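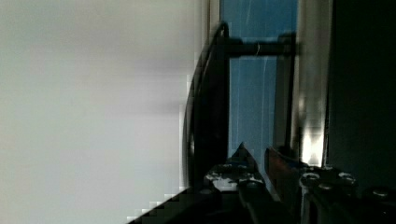 Figure 2. Close view: pale gray surface on the left, tall black curved piece beside it.

4. Core Aeration and Overseeding on Home Lawns

4.1 Sites and treatments

Work was done on 17 home lawns in two neighborhoods, Buvisham and Tangen. All cool-season turf, mostly tall fescue with some bluegrass mixed in. Clay loam at Buvisham. Tangen is newer construction, so thin topsoil over fill, and a lot of buried gravel near the driveways. Each lawn was split into plots, 86 in total. Three treatments: one pass with a hollow-tine aerator, two passes at right angles, and no aeration. Every plot then got the same seed blend at the same rate, same day. Starter fertilizer on all of them too.

Owners kept their usual mowing schedule. We asked for a higher cut than normal for the first month after seeding. Most went along with it. Two did not, and their plots are kept in the data set becuase dropping them changed very little.

Watering was the hard part. Owners with in-ground systems ran short morning cycles. Owners with hoses did what they could. Water use was not metered, so any effect of irrigation here is mixed in with the effect of site. See 4.4.

4.2 Core counts and depth

Cores were pulled, measured and left on the surface to break down. Total measured, 3,409. Of these, 1,957 came from Buvisham, the rest from Tangen. Cores at Tangen were shorter and more ragged. Tines bounced on the fill. At three Tangen lawns the operator (C. Uddin) added weight to the machine and still got shallow holes near the curb. Those strips also had the thinnest grass before we started, no surprise there.

Depth depended on soil moisture more than on machine weight. Lawns watered the evening before gave clean, full cores. Dry lawns gave crumbs. Lawns that were too wet smeared on the side walls, and a smeared hole seems to hold water at the bottom longer than an open one. We would wait a day in that case.
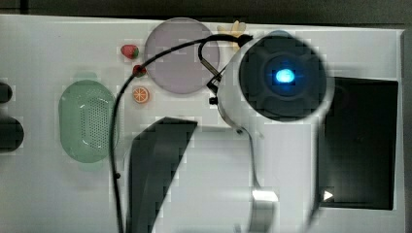
Soil moisture was logged with Fisari probes, one per plot, pushed in flush with the thatch so a mower could pass over. Good readings overall. The trouble was finding them again. The cap is green with a dim amber lamp, and by the second week the new grass had closed over most of them. Some were walked past four or five times. A better cap would look like the round end of the white arm shown here, dark charcoal with one small bright blue light right in the center, a thick white rim around it. Nothing in a lawn is that color. We ended up marking probes with golf tees, which worked until they got mowed.

4.3 Seedling counts

Counts were taken with a wire ring dropped at fixed points in each plot. Same person counted every time. First count two weeks after seeding, then again at four and eight.

One pass beat no aeration at every Buvisham lawn. Two passes beat one pass at most of them, but the gap had nearly closed by week eight. At Tangen the picture is messier. One pass helped on the back lawns, where there was more topsoil. Front lawns, little or no difference. Seed fell into the holes that did open and came up in tufts, which owners noticed and did not like. The tufts filled in on their own by the last count.

Shade mattered more than expected. Plots under maples lagged whatever the treatment, and leaf drop buried part of the seed before anyone raked. Raking itself pulled seedlings out. A blower on low did less damage, though we did not test this in any proper way, just saw it at two houses.

Weeds: a few more in the two-pass plots at week four, mainly annual bluegrass. Pulled by hand at one site before we could ask the owner not to. That plot has no weed score.

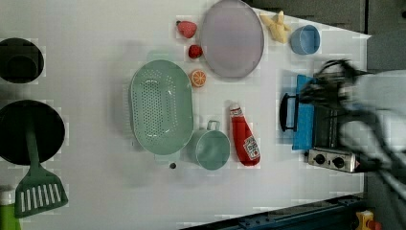 Is a second aeration pass worth paying for on a home lawn?
On heavy clay with decent topsoil, a second pass brings a thicker stand sooner, but by week eight most of the gain over a single pass is gone. On thin soil over fill we would put the money into compost topdressing first.

4.4 Limits

One season only. Two neighborhoods, and they differ in soil, age of house and irrigation all at once, so site effects can not be pulled apart with this design. The eight-week count comes before winter. A follow-up in January would tell us little with the turf dormant, so the next count is planned for spring green-up.

Seed lot was the same throughout (Sillton fescue blend). Other blends may establish differently, expecially those heavy in bluegrass, which is slow to come up. Mowing height was reported by owners and checked only where we happened to be on site. Foot traffic not recorded. One lawn has a trampoline and its middle plot was moved to clear it.

Compost topdressing is taken up in Section 5, same lawns, plots shifted one strip toward the house.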